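Part-time shoe & entryway tidiers wanted (paid, day shifts, start September)

Posted by Kiều Nông, Gutstead floor team

Quick one, we're short two people and need them soon. Work is putting footwear where it belongs. Slides, sandals, slippers, indoor stuff mostly. Racks, shelves, under-bench spots. Sounds small, takes patience. Read the whole thing before you write in please.

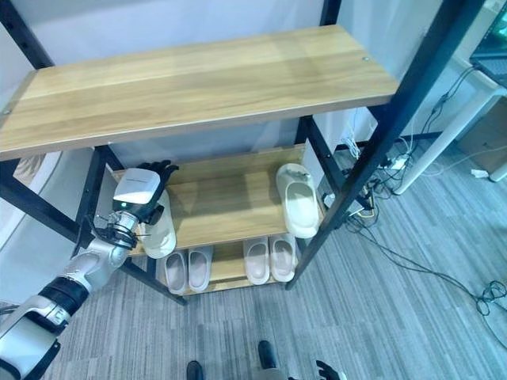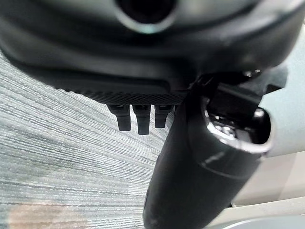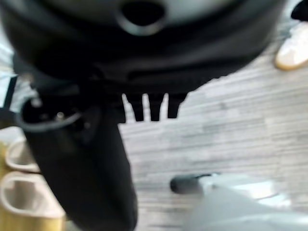 Gutstead, rack corner and carpet. First picture: cream slides on the middle shelf, pink-beige ones below.

What the job is

You get a rack, a set of shoes and a card. The card says how the rack should look at the end. You make it look like that. Then you mess it up again in a different way and do the next card. Each card has its own layout, so one round might be pairs side by side with toes out, next round might be one shelf left clear, next round a single sandal stood on its side at the end of a shelf. Yes, on purpose. Don't fix it if the card says leave it.

Between cards you write down what you did. Short notes, a line or two. "Left slide back on middle shelf, toe out." That kind of thing. Spelling not graded, obviously.

Some afternoons it's other entryway jobs. Folding mats, umbrellas into a stand, coats on hooks, sorting a basket of odd slippers into pairs. Jawad Magsi runs those and he'll show you.

Hours and pay

Four hour shifts, morning or afternoon, you pick when you sign up. No evenings. Minimum two shifts a week or it gets too messy to schedule.
32 dollars an hour, same rate for training.
First shift is training with Loan Thân, she has done more rounds than anyone here so listen to her.
Break in the middle, tea and coffee in the kitchen, bring your own lunch.
Finish 300 cards and there's a bonus, paid with the next check. Ask Loan for the bonus sheet, I don't have it in front of me.

Who we're looking for

18 or over
OK with bending, squatting and kneeling on carpet for a good part of the shift. The bottom shelf is low. Knee pads here if you want them
Can follow a card exactly, even if you'd do it nicer at home
Can tell left from right without stopping to think (you'd be suprised)
Reads basic English. Cards also come in Vietnamese, ask Phúc Mai
No experience needed. Retail stockroom, hotel housekeeping, daycare cubbies, all good background but not required

Not a fit if you need to be on your phone all shift. Phones go in the lockers by the front door.

House rules, short version

Socks or clean indoor shoes only on the carpet. Grippy socks are best.
Watch where you step by the wall, there are cables on the floor next to the rack. Do not move them or unplug anything. If one is in your way get Toàn Ung.
Don't lean on the rack. Don't sit on it either.
Shelves stay in the order they came. If a screw looks loose tell someone, don't tighten it yourself.
The shoes are ours, please dont try them on. The sizes are all over the place anyway.
Nothing of yours on the shelves. Bags, keys, water bottles, all in the locker.

Where

Gutstead, second floor, over the Đàm fabric shop. Door is on the side street. Buzz 7 and wait, it takes a minute. Elevator works, stairs are faster. Street parking is free until noon, after that use the lot in back. Bus stops right out front.

How to apply

Send Toàn a message through the Wovivo jobs page, listing title "entryway tidier". Put in:

Your name and a phone number
Which shifts you can do, mornings or afternoons
Any knee or back trouble we should plan for (won't rule you out, there is table work too)
One or two lines on how the shoes are kept by your own front door. No wrong answer, we just like to read them

No resume needed. If you already did rounds for us on the Prornov kitchen drawers say so and you can skip training.

Trial sessions are Thursday from 9 a.m., paid, two hours. You'll do a few cards with Loan and we let you know by the next day. If you cant make Thursday write anyway and we'll find another slot.

Questions, ask Toàn or me. Best before lunch. After lunch I'm on the floor and wont see messages till we close up.

Kiều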